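**Worcombe Shared Workshop – arm build group, October minutes**

Present: Joanne Hulme (chair), Glenys Dawber (notes), five members. Apologies from two.

**1. Last month's notes**
Agreed, with one fix: the Droltari power supply was lent to us, not bought.

**2. Money**
The tabletop, clamps and cable came to $632. The build fund stands at $2,333. We keep 2,000 back for the spare gripper motor until Brisska confirms a price. Joanne will write to them again.

**3. Wiring**
The cable on the arm is now tied down along the links. Two members want a longer loop at the shoulder. Left until the next build night.

**4. Software**
The saved poses were lost when the laptop was swapped. Glenys has put 14 of them back in by hand – the rest are for the bench we no longer use and won't be redone. Poses to be copied to the shared drive at the end of each session.

**5. Tea task**
Work is on the kettle grip for now, with the two cups on their saucers off to the left. No water anywhere near the table until the stop button has been moved to the front. Grip height to be written in the log each time it is changed.
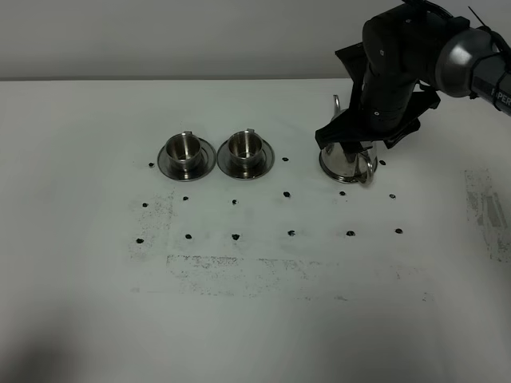 Glenys said the fingers close too high on the kettle for her liking, and asked that a grip on the handle be tried before any pouring is coded. Agreed to try it.

**6. Open evening**
Greenwood school has asked to bring a group. Yes in principle, date to be settled by email.

**7. Any other business**
The door code changes at the end of the month. Meeting closed 8:50 p.m.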